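Dos pinzas, una lavadora

Tirkura y Zavitz frente a la misma tarea: abrir la puerta, coger la ropa, cerrar. Parece poco. No lo es.

Llegamos tarde y Karabo Zwane ya tiene el banco en marcha. Dos brazos, el controlador Xiong en un carro y una lista de pruebas pegada con cinta a la tapa del portátil. Hoy toca comparar dedos. La semana pasada fueron las cámaras, y la anterior, medio día perdido por un cable.

La idea es sencilla. Mismo brazo, mismo programa, mismo objeto. Solo cambia lo que va en la punta. Zwane lleva desde septiembre con esto y tiene apuntados 2,634 intentos entre los dos modelos, los buenos y los malos. Los malos le interesan más.

"Un dedo que falla siempre igual lo arreglo en una tarde", dice sin levantar la vista. "El que falla distinto cada vez me cuesta un mes".

El peluche es el veterano del laboratorio. Pelo largo, blando, sin un borde claro donde agarrar. Va en el cesto blanco, boca abajo, y las dos pinzas esperan una a cada lado.

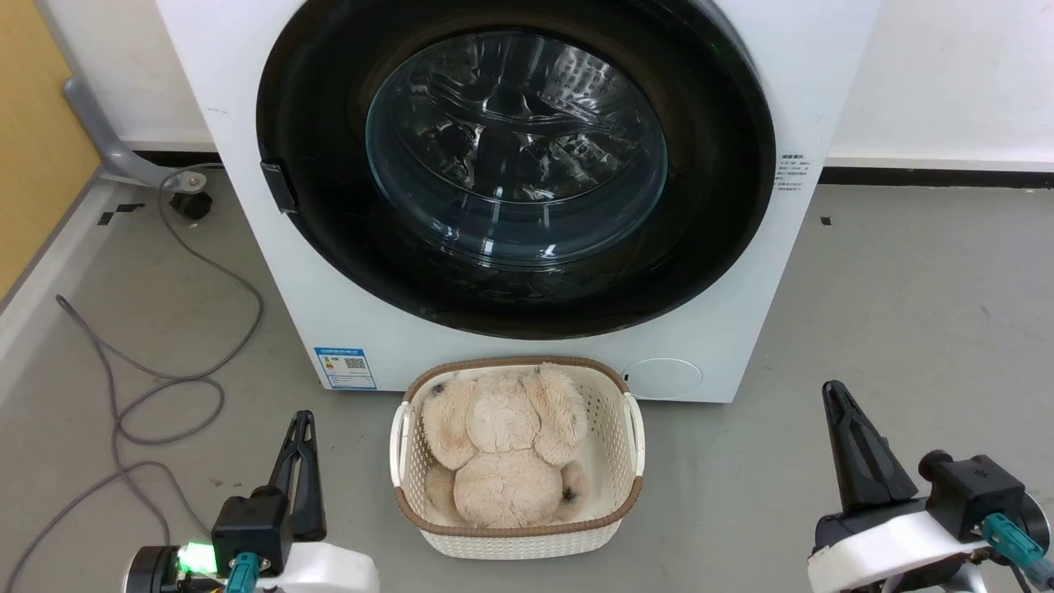
La puerta

Aquí se atascan casi todos. Una puerta redonda no se abre tirando recto: hay que seguir el arco, y el arco cambia según dónde quede plantado el robot. Dos centímetros de error en la base y la muñeca llega forzada al final del recorrido.

Los dedos Tirkura son rígidos y baratos. Entran bien por detrás de un canto, aguantan el tirón y no perdonan nada. Si el brazo se desvía, empujan la máquina entera - lo vimos una vez, y el golpe se oyó en el pasillo. Los Zavitz ceden un poco en la base. Esa holgura salva muchas aperturas, pero luego, con la puerta ya abierta, la punta tiembla y cuesta meterla en el tambor sin rozar el borde.

Zwane prefiere los Zavitz para abrir y los Tirkura para todo lo demas. Cambiarlos a media tarea lleva 2 minutos con destornillador. Nadie va a hacer eso en una casa, claro.

La cámara de muñeca ayuda más de lo que esperábamos. Desde la cabeza, el propio brazo tapa el borde de la puerta justo cuando importa. Desde la muñeca se ven las dos puntas y el cristal. También se ve el tambor, lleno de agujeritos y reflejos, y ahí el detector se vuelve loco.

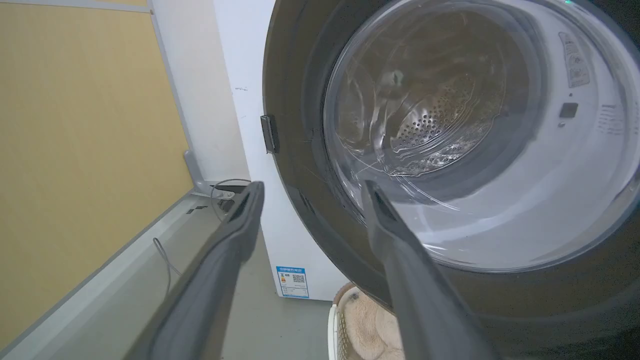
Texto y pruebas: Redacción de Larimum
29 de mayo de 2023

Los reflejos, entonces. El acero del tambor brilla, el cristal brilla, el aro oscuro también un poco. El estimador de profundidad devuelve huecos donde hay metal y metal donde hay huecos. Xiong trae un filtro para esto y funciona a ratos. Zwane lo tiene desactivado y usa uno propio, más lento, que descarta todo lo que cae dentro del círculo de la puerta hasta que la punta toca algo.

Tocar. Esa es la otra diferencia. Tirkura no lleva sensor en el dedo, solo mide corriente en el motor. Zavitz sí lleva, y se nota en la ropa fina: para de cerrar antes. Con el peluche da igual, los dos aprietan y ya está.

Números, que los piden siempre. De las 1,035 aperturas de puerta registradas, unas 700 se hicieron con Zavitz. Zwane no quiere dar porcentajes de acierto todavía porque cambió el programa a mitad de la serie y las dos partes no se pueden sumar. Nos parece bien. Otros los habrían sumado.

De ruido, empate. De mantenimiento gana Tirkura: cuatro tornillos y un repuesto que se imprime en el laboratorio. El dedo Zavitz hay que pedirlo, y tarda.

Queda la aproximación, lo menos vistoso y donde se va mas tiempo. Dedos abiertos, uno a cada lado de la puerta, buscando el tirador pequeño y oscuro de la izquierda. En la Hisense blanca del banco sobresale poco. Cada milímetro de grosor en la punta cuenta.

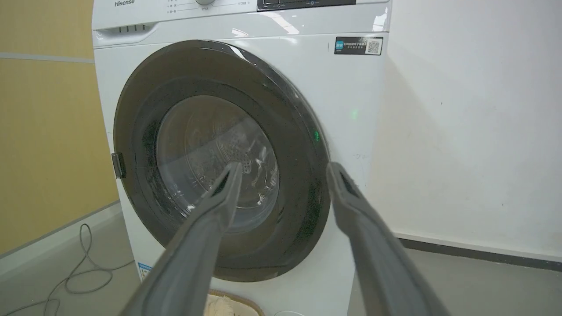
Karabo Zwane
Responsable de pruebas de manipulación

"Me preguntan cuál compraría. Depende de la puerta, y no lo digo por escurrir el bulto. Con un tirador grande, Tirkura, sin pensarlo. Con este, Zavitz, y le limaría la punta. De hecho ya hemos limado un par.

Lo que sí cambiaría en los dos es el color. Dedos oscuros delante de un aro oscuro, mala idea para cualquier cámara. Lo próximo es pintar las puntas y repetir la serie de aproximación entera, con el mismo programa esta vez."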